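The Record of Table Nine

It is the custom of the Residential Hall at Zistville that every room, upon falling vacant, be entered in the Register before it is let again. The Register is a large book with a green spine. It lives on the lower shelf of the office, beside the key cabinet, and the duty of keeping it fell in those years to Orsolya Vincze, Assistant Keeper of Rooms, second grade.

The regulations governing an entry are set down on the inside of the cover. The Keeper shall attend in person. The Keeper shall note the furniture, its condition, and any article left upon it. The Keeper shall not move an article until it has been noted. The Keeper shall express no opinion.

Orsolya Vincze had kept the Register for 14 years and had expressed no opinion in it. Her entries were admired by the Superintendent, Mr Bíró, who had once read one aloud to a new clerk as a model of what was wanted. It concerned a wardrobe.

The matter of the ground floor room at the end of the east passage came to her in a brown envelope. The tenant, Isauro Cortés, had given proper notice in writing. He had settled his account with the office in full, including a charge of 30 for the replacement of a window catch which, according to the file, he had not broken. He had returned both keys. He had left a forwarding address in Jikulero, written in capitals so that no mistake could be made with it. The envelope contained, in addition, a single sheet in the same capitals, which read: THE TABLE IS MINE BUT I WOULD LIKE IT TO STAY.

There was no form for this.

The Hall had forms for furniture which tenants wished to remove and forms for furniture which tenants had abandoned. The first was white and the second was yellow. A table which belonged to a tenant, and which the tenant wished to remain where it stood, was neither removed nor abandoned, and Orsolya Vincze sat for some minutes with one form on either side of her before putting both of them back in the drawer.

She consulted the Superintendent.

"Is it a good table?" asked Mr Bíró.

"I am not required to say, sir."

"No. Quite right." He considered the sheet of paper, holding it by the corner. "Has he given a reason?"

"He has given an address."

"Then write to him," said Mr Bíró, "and in the meantime attend the room and make the entry as usual. Number the table with ours, but put a line under it."

She wrote that afternoon. The letter stated that the Hall had received his communication, that the Hall was grateful for it, and that the Hall wished to know on what terms the table was to stay. It was posted before the office closed, and the cost of the stamp was entered in the petty cash book.

On the following morning she went along the east passage with the Register under her arm. The passage was cold at that hour. The porters had not yet been round with the lamps for the stairwell, and from the upper floors came the sound of somebody running a bath. She unlocked the door, wedged it, and read the number from the plate, although she knew it perfectly well.

She had expected, from the tone of the note, something large. Tenants who wrote about their furniture generally had sideboards. She stood before the table for a time with her pen uncapped, and then she began. 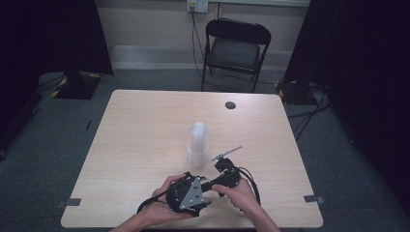 Table Nine, with the clear cup, or nested cups, standing upon it and the folding chair behind.

The entry, as it appears in the Register, reads as follows.

"One table, square, of light wood, the grain fine. A small round hole towards the back, on the right, with a black fitting. Strips of dark tape at the two front corners, partly overhanging the edge. Upon the table, a clear plastic cup, or a few nested together. Behind the table, against the wall, one folding chair, black, the back padded."

She read it over. It was a correct entry, and it met every requirement on the inside of the cover. She found, nevertheless, that she did not close the book.

It was the tape that detained her. In the ordinary way tape was a defect, to be noted and afterwards scraped off at the outgoing tenant's expense. Yet each strip had its corner, and she could not persuade herself that they had come there by accident. A person had decided where the working part of the table began and ended, and had marked the decision so as to be able to find it again. She had done the same thing herself as a girl, with chalk, on the lid of her mother's sewing box. She had not thought of it for a great many years, and there was no column in which to put it.

The reply from Jikulero arrived eleven days later. Isauro Cortés thanked the Hall for its courtesy. He regretted that he had not made himself clear. He had bought the table from the sale rooms of Asteo & Daughter in the August of his first year, for 50, and had carried it up from the tram himself, stopping at each lamp post. He had eaten at it, had written at it, and had twice been ill with his head upon it. His new lodgings already had a table, a round one, and his landlady was attached to it.

"As to terms," he wrote, "I ask only that whoever has the room should have the use of it, and that it be kept by the same wall. I was told when I arrived in Zistville that I would not stay out the winter. I should like something of mine to have stayed. If there is a charge for this I will pay up to 100, but I would ask the Hall to let me do so in parts."

Orsolya Vincze placed the letter before the Superintendent without remark. Mr Bíró read it, turned it over to see whether there was anything on the back, and read it again.

"There is no charge," he said.

"There is no provision for there being no charge, sir."

"Then I shall make one. Bring me the book of standing orders."

The order which was made that day is the shortest in the book. It provides that an article left in a room by the wish of its owner shall be known as an article in residence; that it shall be noted at each vacancy like any other; and that it shall not be moved to another room without a letter being first sent to the owner at his last known address. It is signed by the Superintendent and witnessed by the Assistant Keeper, and it bears the date Feb 14, 2019.

A copy was sent to Jikulero. The Hall's copy was filed under T.

The room was let again before the month was out, to a student of surveying who asked whether the table could be exchanged for something with drawers. He was shown the order. He read it standing up, with his coat on, and said that he supposed he could put his drawings under the bed. By the spring he had ceased to mention drawers, and when he in his turn gave notice he enquired at the office, in a roundabout manner, whether a lamp might be considered an article.

It was considered an article. It is there now.

There have been other tenants since, and other entries. A person going through the Register today will find the table under its number at each vacancy, with a line ruled beneath it. The wording scarcely changes. The wood is light and the grain is fine; the hole is towards the back, on the right. The cup is not mentioned after the first entry, cups being the kind of thing that moves about. The tape is mentioned every time. An instruction to remove it was issued by the works office during the painting of the east passage, and was returned to the works office with the words "in residence" written across it in a small, upright hand.

Orsolya Vincze retired from the Hall as Keeper of Rooms, first grade. On her last afternoon she handed over the green book, the key to the cabinet and the office pen to her successor, and took him through the regulations one after another, pausing at each to be sure that he had understood. At the fourth she paused for longer than at the others.

He asked her afterwards about a mark he had come upon beside the original entry for Table Nine. It was in pencil, very faint, and lay outside the ruled margin, where strictly speaking the Register does not begin. He had taken it at first for a number.

She put on her spectacles and bent over the page.

"It says 'good'," said Orsolya Vincze, and she gave him back the book.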